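From: Fanni Pálfi
To: flesgate-neighbors
Date: Monday, March 31, 2025
Subject: Re: [flesgate-neighbors] Parking on Laltgate during the street fair

On Sunday night the fair team wrote:
> We are asking residents of Laltgate to move their cars by 6 a.m.
> Brurkitz has offered us 50 spaces in its back lot at no charge.
> Please reply with your plate number so we can print passes.

Three things, and I'll try to be nicer than I was in February.

The Brurkitz lot does have 50 spaces, if you count the 23 that are under the pile of gravel. I walked over there Saturday and the gravel looked very settled in. It has weeds. Could someone ask them whether it plans to move before the fair, or should we print it a pass too?

Second, 6 a.m. Last year we all got up in the dark like bakers, and the first stall showed up at 9:30 and sold phone cases. I propose 8. Vörös can still get the stage truck in, they told me they only need 2 hours.

If anyone wants to argue about this in person, come by my place Thursday after supper. Same table as last time, bring a chair. 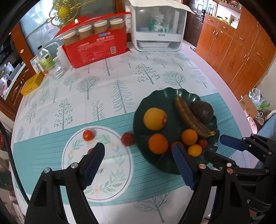 The table, with fruit. The banana is first come, first served.

Third, the passes. Last year we printed 200 for a street with far fewer cars than that, and I'm still writing grocery lists on the backs. Print what people ask for plus a handful for whoever forgets, meaning the Flesgate end of the street, and you know I say that with love.

My plate number is the same as last year. So is the car, sadly.

Fanni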